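Facilities > Equipment Planning > Checklists > Pre-purchase inspection, two-arm cell

Sotness Repair Center, phone sorting line
Inspection date: 2019-10-02
Inspected by: Stuart Lockwood
Reviewed by: Gheorghița Bratu
Purpose: decide whether to order a second cell of the same type, and what has to be in the budget before we do.

Ratings are OK, FIX (must be done before the order goes out) or PLAN (goes in the budget, no action on the current cell).

1. Mounting

1.1 Arm base plates tight, no movement by hand. OK. Both checked with the power off.
1.2 Table level. OK.
1.3 Table bolted or otherwise held to the floor. FIX. The feet are adjustable but nothing ties them down. Trodero sells a floor bracket kit. Add one kit for this cell and one for the new one.

2. Cables

2.1 Enough slack at full reach. OK. Ran each arm slowly to its limits and watched the loops.
2.2 Cables clear of the grippers through the whole cycle. OK at low speed. Repeat at working speed before sign-off.
2.3 Loose cable at the base routed into duct. FIX. There is extra length lying near the left plate. It should be shortened or tied. On the second cell, ask for the cables cut to length. Trodero quoted this as an option last time and we left it off to save money.
2.4 Labels on both ends of every cable. FIX. Missing on most of them.

Stuart's comment: the cable work is the part I would pay to have done by the supplier. Our own people lost 2 working days on it for the first cell, and that time never showed up in the equipment budget.

3. Guarding

3.1 Side and back panels fixed. OK.
3.2 Front access covered by a guard or a sensor. FIX. The quote from Chrysikopoulos for a light curtain is 950 per cell, fitting included. We need one on each cell, so the line in the budget should be doubled. The current draft has it once.
3.3 Emergency stop within reach of the operator. OK. Pressed and reset with each arm moving in turn.
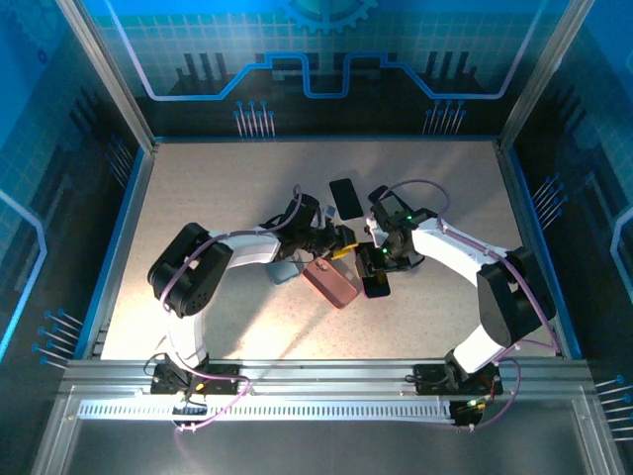 4. Grippers and handling

4.1 Finger pads not worn. OK on the right, FIX on the left. The left pads are polished at the tips. Replace the pair.
4.2 Grip force set for phones with glass on both sides. OK. No marks found on the test units after the run.
4.3 Dropped phone does not leave the work area. OK. Tested with scrap units only.
4.4 Spare fingers in stock. PLAN. We hold none. Order two sets with the new cell. Sketden gives a lead time of nine weeks, so a December start means ordering now.
4.5 Phones with swollen batteries removed before loading. FIX. This is done by eye and is not written down anywhere. It needs a line in the work instruction and a metal bin next to the table. The bin is cheap but has to be on somebody's list.

5. Power and controls

5.1 Supply on its own circuit. OK for one cell. PLAN for the second. The electrician's visit is not in the draft budget.
5.2 Lockout point marked. FIX. Lock is there, sign is not.
5.3 Program backup stored off the machine. OK.

6. Budget notes

Gheorghița's comment: I agree with the FIX items. I do not want to approve the second cell until 1.3 and 3.2 are closed on the first one. Please move the supplier cable work out of "optional" and give it its own line. I would also like training shown separately, as the evening shift has had none.

Stuart's reply: will do. The light curtain can be ordered this week. The floor brackets depend on whether we move the table closer to the wall, and I need the room drawing for that.

Result: first cell may stay in use at reduced speed with a trained operator present. Second cell on hold until the recheck.

4 comments | 2 shares

This site uses cookies to remember your settings. Accept | Manage preferences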